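Flellalitz Groltard Arcade Stick

Full-size joystick for PC and tablet, with eight buttons and a detachable cable. Sold by Flellalitz from our Tangate shop and by post.
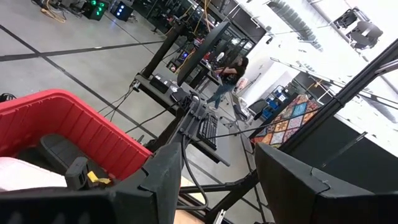
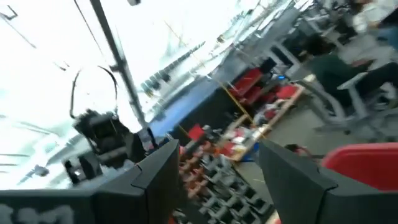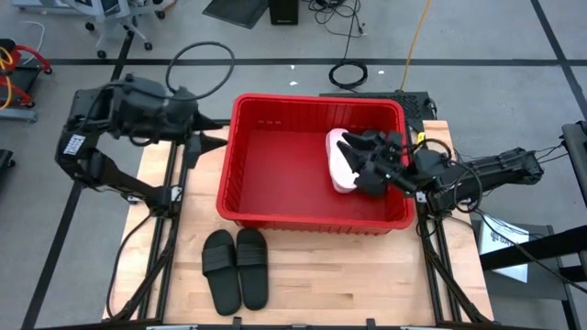 Red plastic bin with a pale pink slipper inside (last picture).

The Groltard is meant for fighting games and older arcade titles. The lever has a square gate as standard and a round one is supplied in the box. Both fit with the same four screws. Buttons pull out by hand once the base plate is off, and most 30 mm replacements will go in.

Firmware is by Hubert Wallner. Version 2 adds a tournament lock, which turns off the Start and Home buttons while you play. Hold both for three seconds to release it. Sticks bought before September need the update from the Downloads page.

Price: £148
Spare lever spring: £2
Returns: 60 days, unused, in original box
Delivery: up to 14 days outside the UK
Colours: black or grey

It does not work with consoles. An adaptor may help, but we can't offer support for those.

The Diệp top panel, drawn by Duyên Phùng, is sold separately and comes with its own screws. Please say in the order notes if you want it fitted before we send the stick out.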